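Keeping a sourdough starter alive when I only bake twice a month?
posted by PandiaPorch, Monday, January 20, 2025

Hello all! My sister gave me a jar of starter in September and I've gotten very fond of it, but I only bake every couple of weeks and I feel like I'm pouring flour down the drain. Lately it smells like nail polish and has a gray liquid on top.
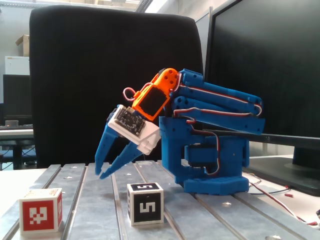
I've been feeding it every day on the counter, next to the stove. Can it go in the fridge? And is the gray stuff a bad sign?

PedenMills
Oh, you're fine, I promise! The liquid is hooch, and it means the poor thing is hungry. Stir it in or pour it off, whichever you like. Then yes, put it in the fridge and feed it once a week (I've stretched mine to 32 days and it forgave me, though it sulked for a while).
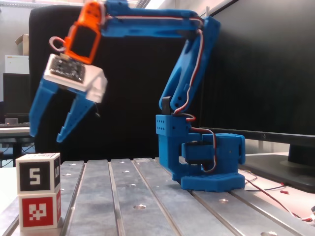
Before a bake, take it out two days ahead and give it a few good feeds. I keep a little 2-ounce backup in a second jar as well, just in case. My one piece of advice is to color-code your lids, which has saved me from baking with the wrong jar more than once. Go for something as hard to mix up as the orange wrist on that blue arm, and you'll know the backup from the baker half asleep. Pink or fuzzy spots are another matter, so if you see those, throw it all out and start over.

soomro_bakes
fridge. mine lives behind the pickles

PrikskaKitchen
Agree with Peden on the fridge, and I'd also keep less of it. I hold on to a spoonful and feed that, so there's hardly any waste, and the extra goes into pancakes on the weekend.
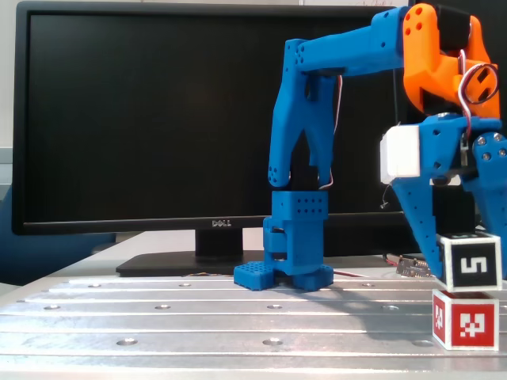 Photo: PrikskaKitchen

Whole wheat or a bit of rye perks up a tired one wonderfully, by the way. Give it a day or two and let us know how it goes!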